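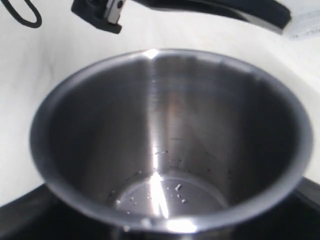 Looking down into the steel pot, with drops still on the bottom.

Tips for building a kitchen arm around a wet pot

We have been putting together a small arm in the back of the shared workshop, and most of the trouble so far has come from the pot. These are the notes we keep taped by the bench, typed up after Zofia Wróbel asked for a copy she could read. They apply to any hobby arm with a small camera at the wrist.

Dry the pot before you blame the software

Droplets on brushed steel show up as bright specks. Our first detector took them for grains of rice and kept sending the gripper down after them. Wipe the inside with a lint-free cloth, then run the check again. If the specks go away, leave the code alone.

When you do want a wet pot in the training set, keep those pictures in their own folder. Ksawery Kwiatkowski mixed ours together in February and it took a whole evening to sort 2,314 of them back out.

Deal with the glare

A ceiling light straight over the pot puts a white band on the rim and a bright streak down the back wall. Things that help:

Move the lamp to one side and bounce it off a wall or a sheet of white foam board.
Lock the exposure. On auto, the camera darkens everything when the rim comes into view and then hunts for a second or so.
Set the exposure for the inside of the pot and let the rim blow out. You can still find the edge from its outer curve.
Tape baking parchment over a bare bulb only if it is an LED that stays cool. Never do it on a halogen.

A pale countertop makes the silver rim harder to pick out on the far side. Gonzalo Cifuentes put a dark tray under his pot at home and had no more missed edges.

Find the rim, then the floor

The rim is an oval from most angles, so fit an ellipse and forget about circles. Use the long side of the oval to work out distance. For the floor of the pot, look for the faint ring where the base meets the wall. Depth sensors do badly on polished steel, and ours reported a floor 16 centimeters below the table. We now measure the pot once with a ruler and type the number in.

Stop the gripper 25 millimeters above the floor until you trust the rest of it. Rubber fingertips leave gray marks on brushed steel, which come off with baking soda and a soft sponge.

Keep cords up high

A loop of cord near the pot will catch on something sooner or later. Run it up the back of the upper arm and leave enough slack at the elbow for a full bend. Hook-and-loop ties are better than zip ties while you are still changing things. We use the Tomex ones – the narrow kind, cut in half.

Handles and lids

Black plastic handles are easy to see against a white counter and nearly invisible against a black base. A strip of matte colored tape on the top of the handle fixes that. Keep the tape away from any part that gets hot.

Practice lid moves with the cooker unplugged, cold and empty. Do not let the arm open a pressure cooker that has been heated. Arash Rahimi wanted to try it with a vent sensor and we said no. A person does that step.

Cleaning up

Cover the wrist camera before you wash anything nearby. Steam and grease both settle on the lens, and a greasy lens makes every highlight look like a star. Use a lens cloth, dry first, then with one drop of cleaner. Check the wrist screws while you are there. Ours work loose after 2 long sessions.

Othmane Berrada has the spare fingertips in the drawer under the vise. Put the old ones in the tin, they are still fine for the foam tests.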